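Gastier Pony

The Gastier is a small riding and driving pony bred in the Marquez valley and the hill farms on either side of it. It is a sturdy, short-coupled animal with a sensible head, plenty of bone for its size and a reputation (well earned, most owners would tell you) for looking after whoever happens to be sitting on it. The breed has never been numerous, and it is still little known outside its home district, though Gastiers have turned up over the years at pony club rallies, in harness classes and on trail rides a very long way from the valley.

Name and origins

The name comes from Gastier, the old sheep and cattle property at the top of the valley where the foundation mares were run. These mares were a mixed lot by all accounts, some of them descended from ponies that had carried mail and stores up from the landing at Ivport, and others from light cart horses that were no longer wanted once the road was improved. The station needed something that could pull a dray in the morning and take the children to school the same day, and the mares that could manage both without fuss were the ones that were kept.

The stallion usually credited with setting the type was Lirnis, a dark bay who stood at Gastier for most of his working life. He was small even by the standards of the valley, but he had a lovely free shoulder and a generous temper, and he passed on both with remarkable regularity. Almost every registered Gastier today traces to him through one of three daughters, and breeders still speak of a foal having "the Lirnis look" when it arrives with a broad forehead and that kind, slightly sleepy eye.

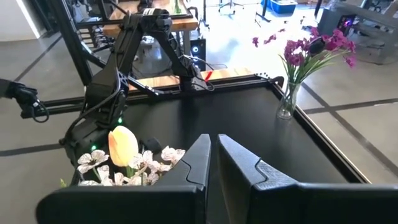
By the time the station was broken up and sold, the ponies had already been scattered among neighbouring farms, and this probably saved them. Families held on to a mare or two, bred her when there was a child coming up who would need a mount, and otherwise let things be. A stud book was opened later by a handful of those families, working largely from memory, old sale notices and the backs of photographs, and the earliest entries are understandably a bit patchy. Some mares are recorded only by a stable name and the colour of their socks.

Characteristics

Gastiers are deep through the girth, with strong loins, a well-set tail and short cannons. The feet are hard and neatly shaped, and many ponies in light work go barefoot all their lives. Bay and brown are the usual colours, followed by black and a rather handsome dark liver chestnut. Greys are seen now and then - generally from the Ivport side of the family - and are perfectly acceptable for registration. Broken colours are not.

In temperament the breed is calm, curious and fond of company. A Gastier left by itself in a paddock will usually find its way to the gate nearest the house and stay there, hopeful. They are clever with latches. They are also very good doers, and the one real fault that owners agree on is a tendency to put on weight on improved pasture, so spring grazing has to be watched carefully in any pony prone to laminitis.
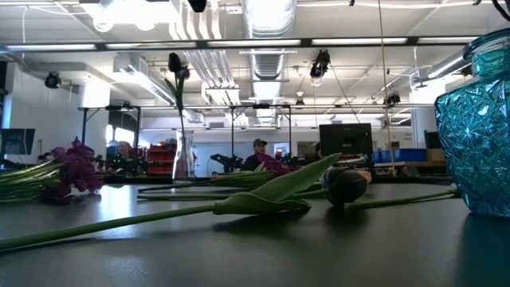

The paces are better than one might expect from such a compact pony. The walk is long and swinging, the trot active with a moderate amount of knee, and the canter comfortable enough that nervous riders tend to relax into it. Jumping ability varies a good deal from line to line, although most will pop over a log or a low rail quite cheerfully.

Showing and the November gathering

Breed classes are held each November on the river flats at Marquez, where the in-hand ring, the ridden ring and the driving course are laid out side by side and everyone can lean on the same rail. There are 4 led classes, divided by age and sex, before the ridden and harness sections begin after lunch. Jericho Evangelista, who judged there for several seasons and wrote the breed's first illustrated guide, was particular that ponies be shown as naturally as possible, and manes are still left unplaited in the led classes.
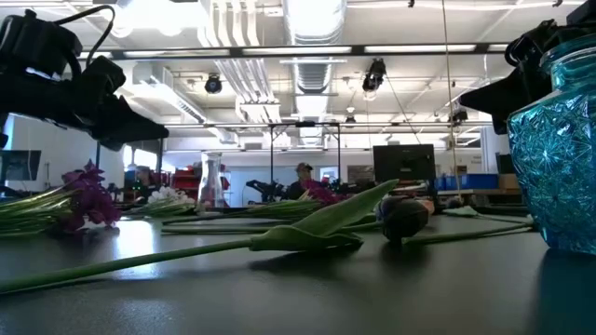

The harness section closes the day, and it is the part that older visitors come for. Turnouts are judged on the pony first and the vehicle second, with a smaller allowance for the driver's dress and general tidiness. Buttonholes are a long-standing custom here, and must be a real or artificial flower of modest size; a closed bud as dark as the tulip in the photograph, nearly black with a touch of purple, would suit a navy or charcoal coat very well with its long stem and broad leaves trimmed away. Ponies themselves wear no flowers until the winners' lap.

Present status

The stud book lists nearly 85 breeding mares, most of them still within a morning's drive of the old station. Stallions are fewer, and owners are encouraged to look beyond the nearest one when choosing a sire.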